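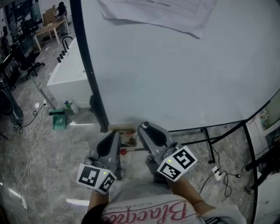 Four in the afternoon at Vosville and the club is already arguing about the ball.

It keeps rolling. That is the whole problem with a ball, says one of the second-years, and she has been saying it since October. The task on the sheet reads simply enough: pick up the ball, put it in the box, do it again. Do it until there are 100 clean ones. Then swap jobs and let somebody else's wrists get tired.

The club is called Munent. No one there could tell me what it stands for and two members gave me different answers. It started as a line-follower group, little carts on black tape, then a couple of sumo seasons, then last spring a faculty adviser signed them up for the Prarnerside Challenge and the carts went in a closet. Prarnerside is manipulation only. Your robot arm has to tidy a space it hasn't seen before, with objects it mostly has seen before, and it has to learn how from people.

So, people. Students with a gripper in each hand, working low over the floor for an hour at a stretch. The grippers are handheld, gray, heavier than you expect after the first 10 minutes. Each one wears a white cube printed with black squares so the software can tell where it is and how it's tilted. Small green light on each. Green is good. If it goes out, stop, put the thing down, call over whoever is on the laptop.

"You stop thinking of them as tools," a junior in mechanical engineering told me. "I reached for a door with my fingers in a pinch the other day."

I tried it. I was terrible. You want to use your hands and you don't have hands, you have two jaws, and your depth judgment goes right out the window. I chased the ball under a chair. I got it on the fifth try and was told, kindly, that they wouldn't be keeping that one.

What they do keep goes into a model the club calls Ene. Ene is the fourth version. The earlier ones had longer names and worked worse. After each session a pair of students goes through the recordings and tosses out the bad ones -- dropped objects, a hand drifting in front of the jaws, someone's hair. It's dull work and they rotate it strictly. As of my visit the library stood at 2076 usable recordings, and a whiteboard by the door had the number written large with a smiley face in the last zero. No wait, the only zero.

The floor is a story in itself. Most teams in the challenge record at tabletop height, on a nice even mat. Munent went down to the floor because the rules say objects may be "at any reachable level" and they figured everyone else would skip that line. The tile has a marbled pattern that drove the first camera settings crazy. Shiny in some spots, dull in others. They considered covering it with butcher paper. Voted it down, 5 to 4, on the grounds that real floors look like somthing.

It has cost them. Kneeling is hard on the knees, crouching is worse, and the practice sessions got cut from two hours to one in February after complaints. Somebody's mother sent gardening pads. They're good pads.

And the arm itself? It runs in the evenings, once the day's recordings have been cleaned up. I stayed for one round. The ball was put out, the box was put out, everyone went weirdly quiet. The arm came down slow, thought about it, closed on the ball and lifted. Then it let go too early and the ball hit the rim and was off across the floor. Groans. One person clapped anyway. The next attempt went in, and so did the one after, and then it missed three straight and the laptop crew started muttering about release timing.

Their best qualifying score so far is 118 points. They think they'll need more than that, though the organizers don't publish a cutoff ahead of time, and the rumors change weekly. Team captain's view is that rumors are for teams with spare time.

There is not much spare time. Qualifying closes at the end of April. Two of the seniors have thesis drafts due the same week and one is interviewing for jobs in between. The freshmen have been promoted to recording leads, a title they enjoy more than they let on, and have started making rules of their own. No phones near the work area. Say the attempt number out loud. Sleeves up. Reset the box by hand and never with the gripper, becuase the software can't tell a reset from a task and Ene spent most of a weekend learning to nudge a box for no reason.

By six the snacks were gone and the argument about the ball was back on. A sophomore wanted a heavier one. Allowed under the rules, maybe. Someone pulled up the PDF and started reading section four aloud, and the recording leads told them to do it in the hallway.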